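Stallport Residents' Board > Moving and Renting > Drastdale flats, worth 647 a month?

tarik_yurt
Viewed a one-bed in Drastdale on Saturday. They want 647 a month, bills not included. The agent called the kitchen "characterful". Anyone lived up there?

zaruria_fan
Three years. Lovely until December, then the wind comes in through the sockets. Ask what the heating costs and watch the agent study his shoes.

Gönül Güler
Disagree. I've been there longer than that and my flat is perfectly warm. You had the end block, Zaruria, and you slept with the window open.

zaruria_fan
It was a crack. For my health.

coskun3
647 is daft money. The deposit on mine was 1468 and I'm still waiting to see it again. Get the state of the walls and worktops in writing before you sign.

tarik_yurt
Pictures from the place. Pinkish wall first, then the table twice. 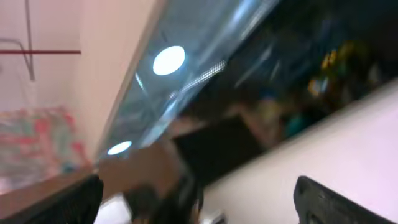
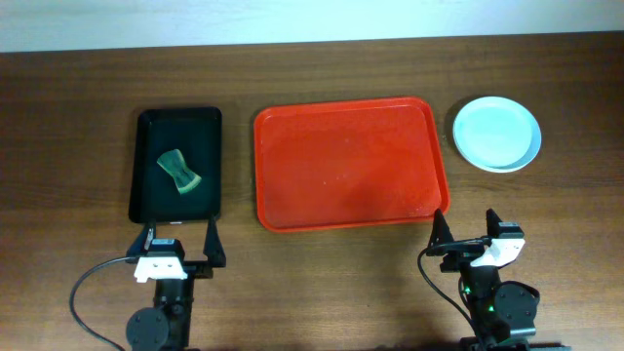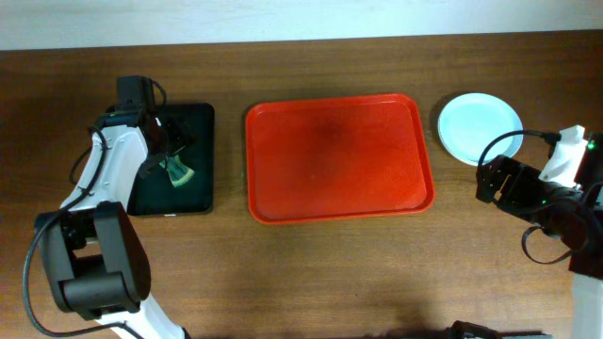 The agent says the bus into Stallport takes twenty minutes, which I take to mean at night with no passengers. Is there a later one than the half ten?

Gönül Güler
Half eleven, but not on Sundays. And offer them less - they always come down.

coskun3
They have never come down. They went up while I was on the phone.

Gönül Güler
You do have that sort of phone manner.

tarik_yurt
Going to offer 600 and ask about the sockets.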